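Chapter 7
Chores and the Limits of Handling

7.1 Can a machine put things away?

A dishwasher washes dishes, but a person still loads it. The same split runs through most homes and small workshops. Machines took over the washing, cutting and drilling long ago, while picking things up and putting them somewhere else stayed with people. This chapter asks how much of that second kind of work can be automated now, and how we should judge the claims that are made for it.

Start with packaged food. A cardboard box keeps its shape when it is gripped, so a planner can work out in advance where the fingers should go. A snack bag changes shape as soon as it is touched. Its surface is shiny, and highlights move across it as the bag or the camera moves, which makes depth hard to measure.

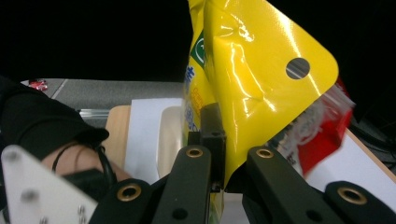 Force is the second difficulty. Too little, and the bag slides out under its own weight. Too much, and the contents are crushed. People correct for this without thinking, using the skin of the fingertips. Many grippers have no sense of touch and must rely on motor current or on vision alone.

Consider a trial at Trundance, a packing firm that tested a Merska arm on mixed snack orders. The arm was given 1000 picks. With boxes it was dependable. With bags it failed over 20 times in one morning, mostly when two packages lay against each other and the arm took hold of both.

Rigid objects bring problems of their own. A long board does not deform, but it can swing, tip or catch on whatever is next to it. The fingers must close squarely on both faces, and the arm needs room to lift it clear.
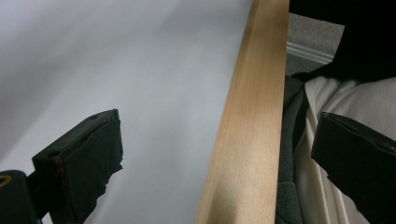
Cloth is harder again. A folded sheet has no fixed outline, and its edges are often hidden under other layers. We return to cloth in Section 7.4.

For now, keep two questions apart. Can the machine do the task once, under good conditions? Can it do the task all day, in a room that was not arranged for it? Most published demonstrations answer only the first.

Key terms: grasp, compliance, slip, clutter, success rate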